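I'd been wanting to talk to Luana Brandão about keepsakes for ages, and in August she finally had an afternoon free. She's 56, she moved to Prandberg with 2 suitcases, and she still can't walk past a box of odds and ends without putting her hand in it. (Neither can I, so we got on!)

"People think I mean jewellery," she told me. "I mean the little stuff. The thing that hung off your school bag."
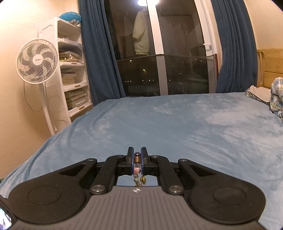

Lucimara Guimarães reckons it's the smell that brings it all back, more than the look of a thing, and that you should never wash anything your gran gave you. Luana laughed a lot when I passed that on. "She's right, but my gran smoked!"

We got on to moving house, which she's done 13 times. Each time she lets herself fill one biscuit tin and the rest goes to cousins.
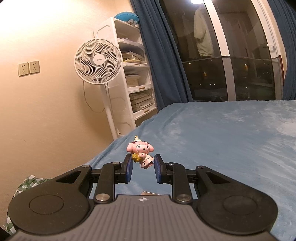

What goes in the tin

"Nothing useful," she said straight away. A bus ticket from when she was 42, a button, a note from her brother that only says "back at six". I asked if she ever regretted giving something away and she went quiet for a bit.

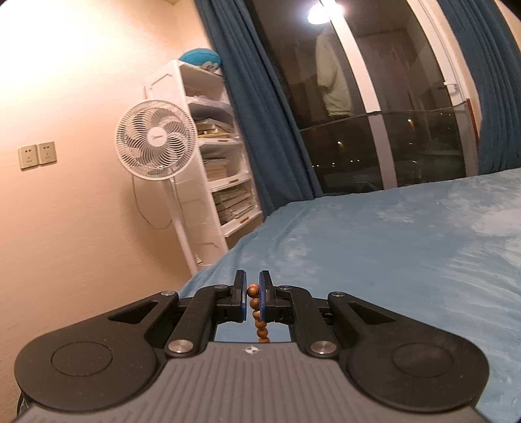 Then she told me about a green scarf, left with a cousin who swears she never had it. They still argue about it every Christmas, and she's fairly sure it'll turn up in the cousin's loft.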